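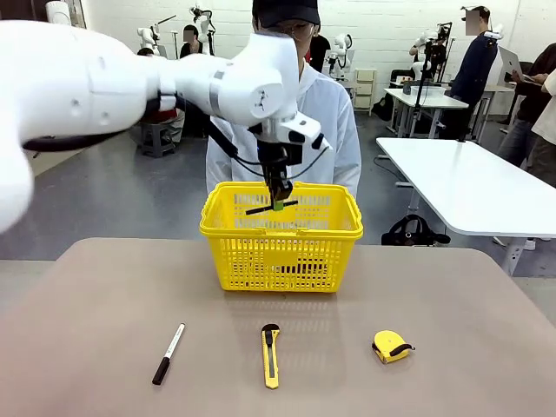 The Long Apprenticeship of a Shopping Basket

Hugo Leclerc has put the same stapler into the same yellow basket more times than he cares to discuss. He does it by remote control, with a robot's arms standing in for his own, and each attempt is saved so that software can study it later. At Ruvura they call this teaching.

I have my doubts about the word. When I visited in August, the company had 502 recordings of the basket job and wanted more. A child would need one, and would probably be bored by it.

The pitch is familiar. Show the machine enough examples and it picks up the knack, no programming needed. Kirura, which sells the training software, says its system learned to clear a desk from 403 demonstrations. I asked what happened when the desk was changed. A spokesman said that was "a separate workstream."
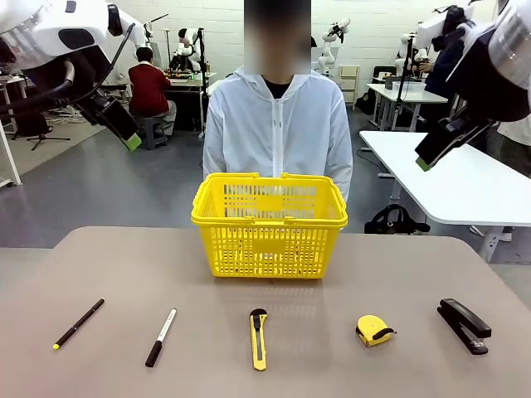

Pens, a knife, a tape measure and a stapler lined up for the basket at Ruvura.

Leclerc is more frank than the brochure. Driving the arms is slow, he says, and you lose your sense of touch. New operators squeeze too hard. They hesitate over the pens, and the hesitation goes into the data along with everything else. Ruvura throws out the worst takes, but somebody has to decide which ones those are, and on my visit that was also Leclerc.

He thinks it will pay off in around 6 years. Katene, a rival, promises it sooner and has a better video. I asked both companies for a failure rate on objects the robot had never been shown. Katene didn't reply. Leclerc said he'd like to see that number too.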